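Stop telling people to get rid of things

Oct 10, 2018

Right. Quick one, written on the train, so forgive the state of it.

Had another leaflet through the door. Bustley, the decluttering firm, the ones with the yellow vans. Two hours in your house for a fixed fee and they "help you let go". Third leaflet since June. I don't want to let go. I want to find the scissors.

I'm sick of this. The whole tone of it. Somewhere in the last few years owning things became a kind of moral illness, and the cure is bin bags. Every magazine, every breakfast programme. One woman in a white kitchen, one bowl, one spoon, very calm. Well good for her. Where does she keep her tax letters? Where's the box of leads?

I cleared my mother's flat in June. So yes, I've a dog in this fight. And everyone, I mean everyone, said the same thing — be ruthless. Be ruthless! About a woman's whole life. We had it to the end of the month because the landlord wanted it back, and I was ruthless, because I was tired and my back hurt and the charity van was booked. And I have regretted it at three in the morning ever since.

Not the sofa. The sofa can rot. Small stuff. The biscuit tin of buttons. Her recipe cards, half of them cut off the back of flour bags. A drawer of birthday cards I didn't even open, just tipped. I remember the noise they made going in.

The advice is always written by people at the good end of life. Youngish, healthy, earning. If you chuck the spare kettle and then need a kettle, you buy a kettle. Fine. Try that on a pension. My neighbour growing up kept string, jars, bits of wood, and the whole street was round there borrowing from him every weekend. Now he'd be a case. Somebody would send him a leaflet.

And it's a business, let's not be shy about it. Bustley wanted 600 pounds for the full "life edit", I rang up and asked. Then there's Sorkia, who'll sell you the matching boxes to put whats left in. You pay one lot to empty the cupboard and another lot to fill it. There's an app as well, Flunance, which puts a price on everything you photograph and then nags you to sell it. I tried it for an evening. It told me my possessions came to 2,084 pounds and congratulated me. On what? I felt like I'd been burgled politely.

What bothers me most is the test they use. Have you used it in the last year. That's it, that's the entire philosophy. But most of what matters in a house isn't used. You don't use a christening spoon. You don't use your dad's watch that stopped. It sits there, and every so often you move it to dust and think of him for four seconds, and then get on. I'd call that use. Can't put it on an app.

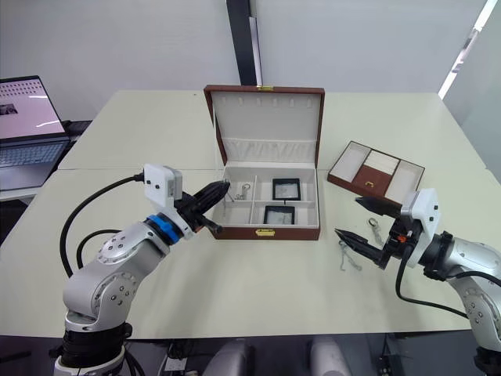 Jewellery is where they really give themselves away. Even the strictest of them go soft at jewellery. Keep the pieces that speak to you, they say. Lovely. So a ring is allowed to mean something but a tea towel from Whitby isn't? Who drew that line? I kept my mother's brooches, paste most of them, worth nothing, and nobody told me off. The tea towels went. She never once wore the brooches. She dried up with those tea towels every night for 31 years.

I know the other side. I do. There are people who can't get to thier own beds for newspapers, and that's misery, and they need proper kind help from someone trained. I'm not talking about them and neither, mostly, are the leaflets. The leaflets are aimed at ordinary people with an ordinary loft.

Old Nowicki's, the hardware shop by my station, has a shelf of odd saucepan lids. Just lids. Someone always wants one. I find that more cheering than any white kitchen.

So if you're clearing a house this autumn, go slower than they tell you. Ask for another week if you can get it. Take one box home that you haven't looked through and can't justify. Put it in the loft. Forget it for years if you like, it won't mind.

This is my stop. Still haven't got any scissors.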